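Folie 6: Warum wir die Karteikarten abtippen

Kurz halten, die meisten kennen den Bestand. Das Ortsarchiv Flollgate hat 1011 Karteikarten zu Flurnamen, davon sind 592 erfasst. Der Rest liegt noch in den Kästen im Obergeschoss.

Texterkennung haben wir im Dezember getestet. Bei der Handschrift der älteren Karten kam kaum Lesbares heraus, also weiter von Hand.

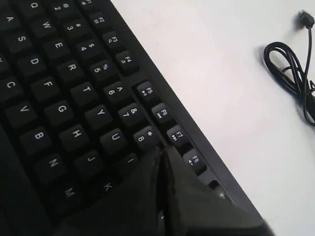

Tastatur mit US-Belegung, @ auf der 2

Folie 7: Sonderzeichen

Beispiel Hofname Šindelář vorlesen. Auf den Karten steht er in vier Schreibweisen. Regel: immer so abtippen, wie es auf der Karte steht, die Normalform kommt in das zweite Feld. Háček nicht weglassen. Wer ihn nicht tippen kann, nimmt die Zeichentabelle.

Dann die Karte Prirnulach zeigen. Lage unklar, ggf. ins Publikum fragen.

Folie 8: Stand und Termine

Bis zum Sommer sollen es 900 Karten sein. Danach Pause für Rückfragen, etwa fünf Minuten.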